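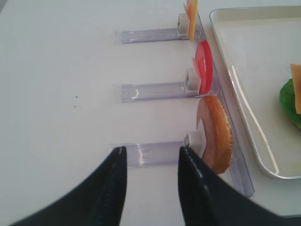 Dimitriou

Slide 1. Shelf life and staling in packaged buns. Results are from the Celtdale bakery line, February production.

Slide 2. Staling is mostly starch retrogradation – moisture loss is a separate effect. Sealed buns still go firm. State this early, people mix the two up.

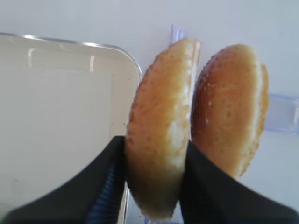 Firmness was read by compression at the center of the crumb, crust removed. We ran 383 buns over 2 storage temperatures. Refrigerated samples firmed faster than those kept at room temperature.

Slide 3. Enzyme dose. Priltance flour needed a lower dose than Raduvton flour for the same softness. Overdosing gives a gummy crumb that tears in the slicer. Skip the dose table if short on time.

We use cookies to remember your settings. Accept / Manage preferences

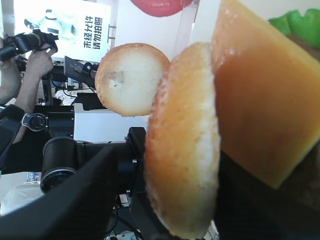 Slide 4. Mold counts. 157 packs were held past the printed date. Most growth started on the cut face – check slicer blade cleaning before changing the preservative. Leave slide 5 up for questions.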